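Savstead uses cookies to keep you signed in and to measure page traffic. Accept | Manage settings

Descaling a Kettle with Citric Acid

Limescale is mostly calcium carbonate left behind when hard water is heated. It forms first on the floor of the kettle and at the base of the spout. A thin layer slows heating and sheds white flakes into the cup. Citric acid dissolves it and leaves less odor than vinegar.

The procedure applies to stainless steel and enameled kettles. Do not use it on bare cast iron or on aluminum. If the manual specifies a different descaler, follow the manual.

Materials

Citric acid powder, food grade
Kitchen scale
Soft bottle brush
Clean cloth
Fresh tap water

Ratio

Use 6 grams of citric acid per quart of water for light scale. For heavy scale, repeat the treatment instead of raising the dose. A stronger mix can dull a polished interior and attack soldered seams.

Procedure

Empty the kettle and rinse out any loose flakes. Fill it with water to a level just above the highest visible deposit, staying below the maximum fill mark. Set it on a flat, stable surface with clear space at the spout side.
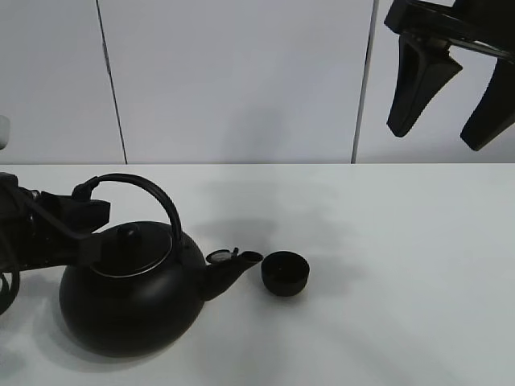
Black kettle with lid on, small cup near the spout.

Heat the water to 178 °F and turn off the heat. Do not bring it to 212 °F before adding the powder. Acid added to boiling water foams hard and can push liquid out of the spout. If the kettle has no temperature readout, use a probe thermometer through the open lid.

Add the powder in 4 equal portions and wait for the fizzing to drop between portions. Leave the lid off until the last portion has settled. Then close it and let the solution stand until the kettle is cool enough to handle.

Pour the solution down the drain with the cold tap running. Brush the floor of the kettle and the inside of the spout. Remaining scale should be soft and come away with light pressure. Do not use steel wool.

Rinse twice, fill with fresh water, boil, and discard. Repeat the boil if the water tastes sour.

Lid and exterior

Wipe the underside of the lid and its rim with a cloth dampened in the same solution, then with plain water. Keep the solution off painted or matte exteriors. Dried drops leave pale spots that are hard to remove from dark finishes.

Interval

Water hardness sets the schedule. At 100 ppm, a kettle in daily use can usually go two months between treatments. Harder water shortens the interval. Emptying the kettle after each use lengthens it.

Written by Najwa Twal. Technical review by Shafiq Liyanage. Last updated January 29, 2021.

© 2021 Savstead | Contact | Back to top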